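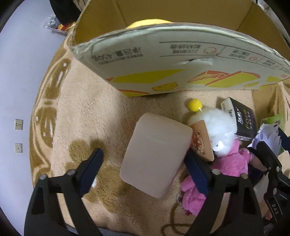

共同工房リクトン ハンドツール班
助成活動 中間報告(7月分)

助成金でそろえた部品は、今のところ全部手元にあります。行方不明のネジが4本ありますが、いずれも安いほうのネジです。

1. 進み具合
手持ちグリッパー「Witow」は2台とも組み上がり、黒いリンクに紺色のパッドを付けた形で落ち着きました。申請書に書いた「洗練された外観」については、审査時の図面をあまり見返さないでいただけると助かります。

作業場所は班員宅の居間です。段ボール箱を置き、毛足のある敷物の上で小物をつかんでは箱に入れる練習を続けています。角の丸いピンクのケースは、指を差し入れる角度が少しずれると逃げます。同じケースに145回挑んで、取れたのは132回、つまり13回負けました。相手は動かないのですが。

2. つかみにくいもの
硬い箱より、ふわふわしたもののほうが厄介です。白い毛玉に黄色い丸い耳と目玉が付いたぬいぐるみは、左右からパッドで挟むと毛に沈み、どこまで閉じればよいのか手応えで分かりません。強く握れば顔が寄り、緩めれば落ちる。結局、目の高さより少し上を浅く挟むことにしました。ティッシュの箱は立てた状態で横から挟むのが楽で、2台目はもっぱらこの係です。
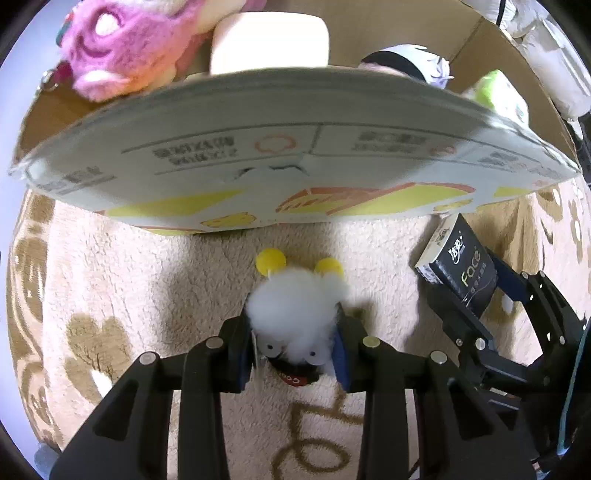 3. 支出
パッド材の買い直しで、予算を1割ほど超えました。最初に買った材料は滑りがよく、つかむ道具には向いていませんでした。超過分は班の積立から出しており、追加のお願いはいたしません。少なくとも今回は。

4. 来月の予定
・記録用ソフト「Dateo」の時刻合わせを直す。現在、2台のずれが17ミリ秒あり、片方がいつも先に仕事を終えたことになっています。
・練習用の小物を入れ替える。班員がケースの癖を覚えてしまい、上達したのが道具か人か区別できません。
・プラド棟の作業台が空き次第、居間から撤収する。家族からの要望が強い項目です。

次回は表を付けてご報告します。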